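Cuaderno de mesa, Lornham, sala de vía húmeda
4 de diciembre de 2018
Proyecto Drarness / extractos de hoja, tanda de Skulusley

Empiezo tarde, la balanza estaba ocupada. Apunto deprisa, luego paso a limpio lo que haga falta (o no).

Pendiente de ayer: tres extractos sin evaporar, material de la pila sin fregar, etiquetas a lápiz que se borran. La etiqueta del frasco 2509 ya casi no se lee. Reescrita con rotulador y cinta encima. El número bueno es 2509, sin letra detrás. En la hoja de Lise Landry aparece con una B, preguntarle si la B es por "blanco" o por la botella de reserva. Si es el blanco tenemos un problema con la columna de la semana anterior.

Filtrado. Papel plegado, embudo pequeño. Va lento, como siempre con la hoja de Skulusley, que suelta una especie de baba que tapa el papel. Cambiado el papel dos veces. La segunda se me rompió la punta y hubo que volver a filtrar todo. Probar centrífuga antes de filtrar: 3000 rpm, cinco minutos, y decantar. Kirsten lo hace así con las raices y le queda bastante limpio. Lo probé con una alícuota y sí, el sobrenadante sale claro y el papel ya no se tapa. Lo apunto como procedimiento para las siguientes, a falta de que Kirsten diga si en hoja se pierde algo en el sedimento. El sedimento lo he guardado en la nevera, estante de abajo, tapón azul.

Volumen: 40 mL de extracto por muestra, enrasado en probeta y no a ojo con las rayas del vaso. Las rayas de los vasos nuevos de Fröhlich no coinciden con la probeta, lo he mirado con agua destilada y se van casi una raya entera. Para hacer mezclas da igual. Para esto no.

Orden de la mesa para la parte de cápsulas. Lo escribo de una vez, cada uno lo monta de una manera y luego nadie encuentra las pinzas:

- vaso con extracto en el centro, lejos del canto
- cápsula de evaporación al lado, vacía, seca y TARADA antes de sacarla del desecador, no después
- pinzas de crisol a la derecha de la cápsula, puntas hacia quien trabaja
- gradilla más a la derecha, vacía al empezar
- a la izquierda lo de limpiar
- la pinza de madera, a mano, para los tubos. No para las cápsulas, que se resbalan

Lo de las puntas de las pinzas tiene su historia. Si quedan hacia arriba hay que girar la muñeca para cogerlas, y la semana pasada acabó una cápsula en el suelo. Una de las buenas, de las pesadas a cuatro decimales. Ahora quedan menos y Fröhlich no sirve hasta enero.

Otra cosa de las pinzas: un par tiene el eje flojo y muerde torcido. Lo he marcado con cinta roja y lo he dejado en el cajón de reparaciones. Que no vuelva a la mesa. Si alguien lo ve en la mesa, al cajón.

Evaporación. Primera cápsula al baño, sin prisa, el agua justo sin hervir. Ayer hirvió y salpicó, la pesada de ayer no vale (tachada en la hoja, se lee debajo). Hoy ha ido mejor. Color del residuo: marrón claro, un poco pegajoso en el borde. Olor a té pasado. Segunda cápsula igual. Tercera se me quedó corta de baño y la he devuelto diez minutos más, luego desecador, luego pesada. Entre pesadas, media hora de desecador aunque parezca que ya está. La tercera dio dos valores distintos seguidos y era que aún estaba templada.

Resultado provisional de la primera: 876 mg/L de residuo seco. Alto. Más de lo que daba la misma hoja en la tanda anterior. No me lo creo del todo. Posibilidades: baba que pasó con el papel roto, cápsula mal tarada, o que la hoja viene distinta. Kirsten Hiebert apuesta por la baba. Yo por la tara, la hoja de taras tiene dos cápsulas con el mismo número grabado (las dos pone 7, o una es un 1 mal hecho). Regrabar. Mientras tanto, la dudosa lleva un punto de lápiz debajo.

Repetir la primera con extracto centrifugado y comparar. Si baja, era la baba. Si no baja, hablo con Lise.

Pila y fregado. Lo que funciona para el cerco amarillo que dejan los extractos:
1. vaciar al bidón de acuosos, no a la pila. Queda sitio en el bidón, pero poco
2. agua templada enseguida, antes de que seque
3. lado blando del estropajo verde, sin polvos
4. si queda cerco, un chorro de etanol y papel
5. destilada dos veces, boca abajo en la rejilla

El estropajo NO en las cápsulas por dentro. Raya el vidriado y luego el residuo se agarra. Para las cápsulas, remojo y papel, y si no sale, remojo otra vez. Hay dos ya rayadas, se notan con la uña, las dejo para demostraciones y para no pesar nada en ellas.

El estropajo viejo a la basura, olía. El nuevo lo he cortado por la mitad para que dure. Escurrirlo y dejarlo a la izquierda, plano. Si se queda en el fondo de la pila vuelve a oler en dos dias.

Gradillas: la blanca de plástico tiene manchas en algún agujero que no salen con nada. He probado etanol y cepillo. Sirve igual para tubos cerrados. Para tubos de pesar usar la de alambre. La otra blanca está en el armario con una pata pegada, no aguanta si se llena por un solo lado.

Varillas: faltan. Siempre faltan. Las dejamos cruzadas encima del vaso y se van rodando. Propuesta de Kirsten, un tubo ancho con papel en el fondo y todas ahí de pie. Probar esta semana.

Trasvases del vaso a la cápsula. Volcar despacio, pico del vaso tocando la varilla, no llenar más de dos tercios. Enjuagar el vaso con un poco de destilada y sumarlo a la misma cápsula. Este enjuague se lo salta todo el mundo y es parte de los 40 mL, hay que recuperarlo. Con el segundo vaso me lo salté yo. Apuntado en la hoja con asterisco.

Por la tarde, la mesa:
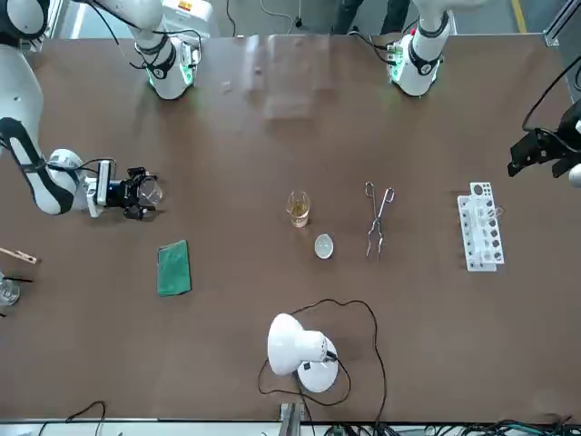
Vaso con líquido amarillento, la cápsula cerca, las pinzas y la gradilla más a la derecha.
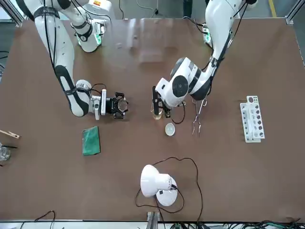 Lo que queda por hacer antes de cerrar el bloque de Skulusley. Repetir la primera (ver arriba). Segunda y tercera, pesar otra vez mañana a primera hora, con la balanza ya encendida desde un rato antes. Hoy la encendí y pesé casi seguido, mal hecho, la deriva se nota en el último decimal y un poco en el penúltimo.

Pasar taras a la hoja común. La mía está en papel, con una mancha de extracto encima de la cápsula 4. Se lee, pero justo.

Lise llamó a última hora. La B del 2509 es la botella de reserva, no el blanco. Menos mal. Entonces la columna de la semana anterior está bien y lo que hay que corregir es solo el título. Dice también que en la reserva queda poco, que no gastemos para pruebas. O sea que la comparación de centrífuga se hace con la botella principal y ya está.

Pregunta para ella, que se me olvidó por teléfono: ¿el residuo se da por litro de extracto o por gramo de hoja? En el informe de Drarness salen las dos cosas en tablas distintas y no cuadran entre sí. Yo he estado apuntando por litro. Si es por gramo necesito los pesos de hoja fresca, y esos los tiene Kirsten en su cuaderno, el de tapas verdes.

Pedido para Fröhlich (lo manda Kirsten con el suyo):
- cápsulas de porcelana, tamaño pequeño, las mismas que había
- varillas, cortas y largas
- papel plegado, de filtración rápida. El que tenemos es lento
- rotulador para vidrio
- un par de pinzas de crisol, en lugar de las del eje flojo
- cinta de etiquetas, la blanca. La amarilla no se ve sobre los frascos de ámbar

Preguntar precio de la gradilla de alambre, no urge.

Desecador: el gel está ya rosa por un lado. A la estufa esta noche, bandeja de abajo, volver a cargar mañana antes de meter nada. Engrasar la junta, silba al abrir.

Bidón de acuosos, avisar cuando llegue a la marca. Va por debajo, pero con el fregado de mañana llega seguro.

Segunda cápsula dentro del desecador con la tapa puesta, tercera al lado. NO MOVER hasta que se pesen. He dejado nota en la puerta.

Mañana primero gel, luego balanza, luego centrífuga. Los tubos para centrífuga están lavados y escurriendo, rejilla de la derecha, faltan dos tapones.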